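Section 4. Lending and Returning Items with the Vistorau Desk Terminal

4.1 Before you begin

The terminal must be connected to the library network and switched on. Staff accounts are issued by Farah Pangaribuan, Systems Office.

4.2 Lending an item

1. Sign in and select Lend.
2. Scan the reader's card. The reader's name appears at the top of the screen.
3. Lay the item flat on the desk and scan its label.
4. Check the title on the screen, then press Confirm.

Note: The terminal holds up to 500 loans if the network fails. Do not switch it off until these have been sent.

Caution: Code 117 means that the card has expired. Do not override this code -- refer the reader to the enquiry desk.

4.3 Returning an item

1. Select Return and scan the label.
2. Inspect the covers and corners for damage.
3. Place the item on the sorting shelf.

4.4 Children's stock

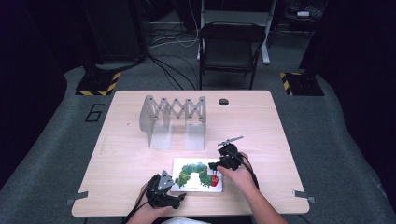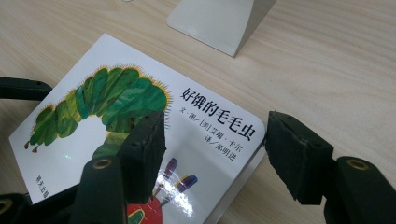
Children's stock is lent under reader type J, which carries no late charges. Select this type before scanning the first label. Board books, such as the one with the green caterpillar on its cover, are recorded under format BB whatever their language. Any title without a record should be passed to Jennylyn Sebastian on form 342.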